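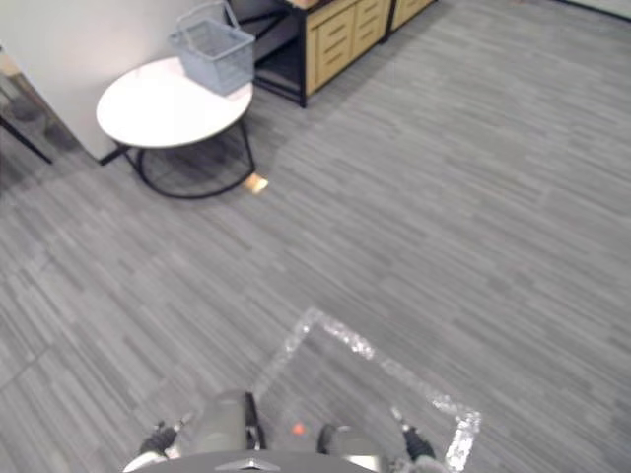 Making the veg last: kitchen tips, part 2

Apr 14, 2022

Quick one as I've got beans on the hob. Part 1 was fruit, this is everything else, more or less. Some of it's mine, some came in from readers, some is my mother's and can't be argued with. Skip about as you like.

When you get in

Unpack the veg first. Tins can wait in the bag till tomorrow, salad can't.

Take off rubber bands, wire ties, all of that. Bands on spring onions and herbs bruise the stems and the bruise is where the slime begins.

Anything in a sealed plastic bag with droplets on the inside: open it, tip the water out, piece of kitchen paper in, fold the top over loosely.

Don't wash it all at once. I know it looks lovely on Instagram. Mushrooms never, berries never, carrots if you must and then dry them properly.

Use the oldest first. New stuff goes to the back of the drawer, old stuff to the front. Takes a minute.

Cabbage, all sorts

White and red keep for weeks. Whole, outer leaves left on, bottom of the fridge. Don't cut it in half to make it fit unless you're desperate, peel leaves off from the outside as you need them instead. Soup, stir fry, whatever.

If you did cut it, cling film tight against the cut face and use that side up first. Slice a thin sliver off when it goes grey, the rest is fine.

Chinese leaf (napa, same thing) is softer but still good for a couple of weeks if it's wrapped. Newspaper works. Stand it upright if there's room. Little black specks on the white ribs are harmless, you can eat those. Slimy base isn't, cut well above it and sniff.

Siiri Kiiskinen wrote in to say she salts hers when it starts flopping: chop, good handful of salt, leave it an hour in a colander, squeeze, then into a jar with vinegar, sugar and a bit of chilli. Keeps in the fridge a week or so. I've made it twice now. Rinse before you squeeze if you're heavy handed with salt, I am.

Savoy goes limp quickest. Eat that one first.

Cucumbers, courgettes and the long gourds

Cucumbers hate the cold. Top shelf or the door, not the back where it touches the ice. If yours go glassy and wet at one end, that's what has happened.

Leave the shrink wrap on if it came with one. Once cut, wrap the end only.

Bendy cucumber: slice it, bowl of very cold water, twenty minutes. Won't be perfect but it'll do for a sandwich.

Courgettes, same shelf, dry, no bag. Big ones with seeds like a sponge, scoop the middle out and grate the rest into fritters.

Luffa (the eating kind, young and soft) I had never bought till last year. Peel it, thick slices, garlic, hot pan, lid on for a few minutes. Let off loads of water so don't add any. If it feels light for its size it's gone stringy inside and you might as well wash the dishes with it. Jong-dae Woo says put a beaten egg in at the end and he's right.

Leeks and spring onions

Leeks: trim the dark tops only if they won't fit, and keep them for stock. Roots stay on.

Spring onions in a glass, roots down, finger of water, on the windowsill or in the fridge door. Change the water every couple of days or it stinks the place out. You can snip the green and it grows back, two or three goes and then it gets thin and sad.

Or chop the lot and freeze flat in a bag. Bash it on the worktop and shake out what you need, still frozen, straight into the pan.

Grit in leeks. Slice lengthways nearly to the root, fan it under the tap with the root end up so the mud runs out and not in.
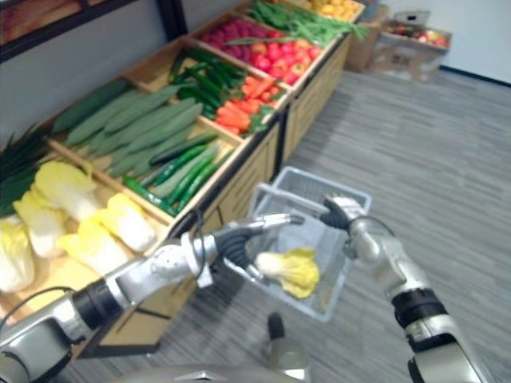 Roots and potatoes

Potatoes dark, cool, airy. Paper bag or a cloth one. Not the fridge, and not next to the onions, they set each other off. Under our stairs works, in the old Nedus crate with a tea towel over the top.

Green patches, cut them off deep. If it's green all over, bin.

Sprouts on a firm potato, just rub them off. Sprouts on a wrinkly one, compost.

Carrots: cut the leafy tops off the moment you get in, they drink the carrot dry. Then a box, damp kitchen paper, lid. Changed my life a bit that one. Aleksi Sjöberg keeps his in a bucket of damp sand in the shed from autumn till December and they come out crunchy, but he has a shed.

Soft carrots, cold water overnight, standing up in a jug.

Beetroot, twist the leaves off, don't cut, and leave an inch of stalk. The leaves are dinner. Butter and lemon.

Parsnips go bendy and stay bendy. Roast them anyway.

Ginger: freezer, whole, skin on. Grate from frozen. I don't know why I ever kept it any other way.

Salad and herbs

Lettuce in a box with kitchen paper top and bottom. Change the paper when it's soggy.

Soft herbs (parsley, coriander, dill) in a jar of water like flowers, bag over the top, fridge. Basil the same but out on the side, it goes black in the fridge.

Woody ones, damp paper, box.

Too much of anything green: whizz with oil, ice cube tray, freeze, tip out in to a bag. Label it. You'll think you'll remember which is coriander and you won't.

The drawer itself

Wipe it out when it's empty, i.e. night before the big shop. Warm water, bit of bicarb, dry it. A sheet of kitchen paper on the bottom saves the job next time.

If your drawer has a slider, closed vents keep damp in (leafy stuff), open vents let it out (apples, pears, peppers). Apples away from everything leafy if you've got two drawers. One drawer, put the apples in the bowl.

Cheap fridge thermometer. Ours was running far too cold at the back and I'd been blaming the shop for years. Mine is a Serley, no special reason, it was on the hook by the till.

Use-it-up soup

No real recipe. For four:

300 g of whatever is tired, carrots, leek tops, outside cabbage leaves
one onion
one big potato, cubed small
a litre of stock
knob of butter

Onion in butter, slow, lid on. Potato and hard veg next, stock, simmer 16 minutes or till a knife goes through. Leafy things in for the last five. Blend or don't. Salt at the end, taste first if the stock's a cube.

Cabbage gets strong if you boil it to death so really do put it in last. Vinegar helps, half a teaspoon. Freezes fine without cream.

Buying less of it in the first place

Boring but it's where the money is. Look in the drawer before you go. Take a photo on your phone if you're the forgetful type.

Loose over bagged where you can, you can pick the size and you only get what you want. Heavy for its size is the rule for cabbages, cucumbers and squash. Squeaky is good in a cabbage. Look at the cut base, should be pale and damp looking, brown and dry has been sat there a while.

Heavy things at the bottom of the basket, cabbages, then the long stuff, then tomatoes and herbs. Elsa Pesonen packs a separate cloth bag for leafy things so they never get squashed and I've started copying her.

Plan three dinners, leave the rest of the week open. If I plan seven I cook four and throw out the rest.

From the postbag

Niilo Kuusisto asks about celery. Foil! Wrap it tightish in foil and it stays crisp for ages. Reuse the foil.

Someone asked if those green produce bags work. I tried the Hikerden ones. Couldn't tell much differnce from a normal bag with kitchen paper in, but they wash OK.

Garlic in the fridge? No, it sprouts. Pot with holes, cupboard. Peeled cloves in oil is a no at room temperature, that can make you properly ill. Freeze them.

And avocados were part 1, scroll back.

Part 3 is bread and what to do with the ends. Send me yours if you've got a good one, the crumb tub in my freezer is full to the lid. Right, beans are catching, got to go.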